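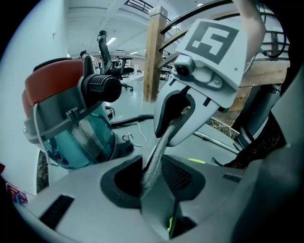

Roswitha Eichhorn wrote back on the last report that the cleaning line looked padded, and that an open office with a plain floor should not need so much of anybody's time. I half agree. My quarrel is with what the money is supposed to buy.

Progress report on the Puvholm office upkeep grant, period ending September
Filed 6 Oct 2024 by Bernd Engelhardt

Spending to date is 1251 dollars. Of that, 600 went to the floor contract with Brandes, and I can't say the floor is 600 dollars better. A canister vacuum does the same job on that pale gray surface, provided somebody empties the bin and picks up the cables first. Brandes promised a "deep reset" and sent me a one-page checklist with every box ticked. I would like to see the next one before it is paid.
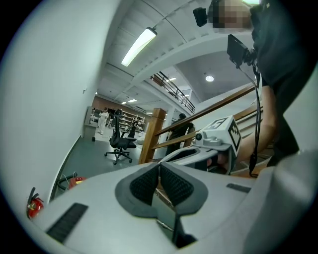 Lighting was the second item, and I remain unconvinced by the Cancombe quote. They want to replace every fitting on the grounds that the office is "underlit." The long fluorescent fixture on the ceiling was glowing bright white over plain white wall, and there are smaller lights farther back as well. Cancombe has offered no readings to support the claim. I asked for them 14 days ago and got a brochure. Until they arrive I have put the lighting money on hold, minus 100 for the site visit, which we owe either way.

The third item is wall storage from Oromo. Staff asked for it and I can see the appeal, but the drawings run shelving along the whole wall, right down to the baseboard, and leave no spot for safety equipment.

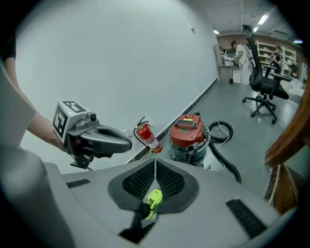
I sent the drawings back with a request for a clear stretch of wall and a proper bracket for the extinguisher. Oromo says this can be done at no extra charge – I have asked for that in writing.

Requested from you: approval to hold the lighting money through the next period, and a decision on whether Brandes gets renewed. My recommendation is no.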